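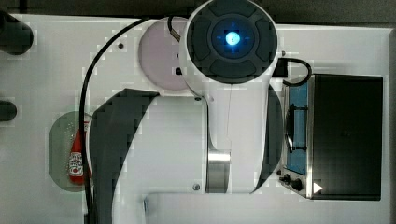

Bench 2 from directly overhead. Red bottle on the green mat at left, pink pad upper left, oven at right.

March 2024, Boyer room, bench 2

Continuing with the kitchen layout. Positions of mat, pad and oven to be fixed before the Viteo sheets are redrawn, so this entry is mostly measurements and loose ends.

Green mat. Translucent, oval, 39 cm on the long axis. The mottled texture confuses the eye at low angles but is no trouble from overhead. Tried it on the white top with no backing and it crept when a full bottle was dragged across. Wiped the underside with a damp cloth, dried it, tried again: less creep, still some. Flerlow do a thicker version. Not ordered yet.

Red squeeze bottle. Logged as "bottle, sauce, red". Lying on its side is now the standard start position, cap pointing to the far edge of the bench. Stood upright it tips too easily when part empty. I filled it with water to 70 per cent and left it on its side on paper towel over lunch - no leak at the cap. Timothée wants the same check done with something thicker. Agreed, but after the layout is signed off.

Pink pad. Diameter 14 cm. Lies flat. The small black square marker near the right edge stays on that side, and the pad should be turned back if it gets rotated in cleaning. There is a small hole in the white surface just to the left of the pad; use that as the reference point for putting it back. I had been measuring from the bench edge, with worse repeatability.

Oven. The small black countertop one, right-hand side. Outside width not yet taken. Door clearance needs checking with the mat in its new place. The old Drerkow sheet gives 31 cm in front of the door and I don't know where that figure came from. Timothée Rolland drew it in August, so he may have the original notes.

Surface. White top cleans up with warm water and a little washing-up liquid. No scouring pads on it, please. Dry round the small hole by hand with a twist of towel.

To do:
- measure oven width and door swing
- mark mat outline with low-tack tape
- thick-liquid check on the bottle
- price for the thicker Flerlow mat
- ask T.R. about the 31 cm

Layout sheet stays at draft until the oven figures are in.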